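Two Arms, One Table: Keeping the Plavura Cell in Order

May
By Grigore Ghiță
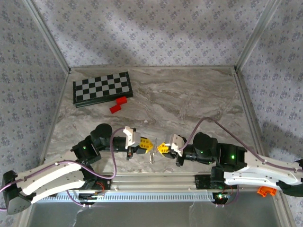
Before the arms are switched on

The cell at the Plavura workshop is small, and the people who use it like it that way. Two arms work across one table, each with a pair of yellow fingers, and between them they practise handling things that are difficult for a machine: clear objects, small blocks, boxes with a checkered top. My task during the spring was to follow the person who looks after it, Clondora's technician Rodrigues, and to write down what she does.

She begins at the front rail. Both bases are fixed to the same length of silver aluminium, and this is a good decision, because the distance between the arms then depends on one part only. She puts a hand on each base and pushes, first to the side and then forward. If something moves, even by a hair, she tightens the screws and does the whole calibration again. It takes 14 minutes.

Cables first, motors later

In my first week I believed that the motors would be the weak point. The log says otherwise. Of 123 stops written down since the cell was built, 40 came from a cable or a plug, and only 11 from a motor. The rest are small matters, mostly a dropped object or a program which somebody started too early.

The purple cables run along the white links and go up to the brackets behind the fingers. They must have enough slack for the wrist to turn, but too much slack is also bad, as a low loop can catch on something standing on the table. Rodrigues turns each wrist slowly by hand to its end position, with the power off, and watches the cable the whole time. When she is satisfied she powers the arms and looks for the green lights. A light tells her that the block has current. It does not tell her that the block is healthy - for this she reads the temperatures on the screen after a short warm-up.

Fingers and clear things

The fingers have rows of openings and they end in a point, so they can reach a narrow object from both sides. With a transparent one the meeting of the tips must be very exact. The veined pattern of the table makes the work harder, and a clear object nearly disappears on it. Zumley, who writes the programs, asked for this surface and also for the flowered walls. He wants the cameras to learn in a room that is not too polite to them.

For the alignment Rodrigues closes both grippers and brings the tips together near the centre of the table, with a strip of paper between them. The paper should slide with a little resistance. If it slides freely on one side, she loosens the finger mount on that side, corrects it and repeats the test. Worn fingers are changed in pairs, never one alone.

The last job of the day is the table itself. She wipes it with a dry cloth and puts the chessboard box and the red blocks back on their shelf, and then she writes one line in the log, also on the days when there is nothing to report.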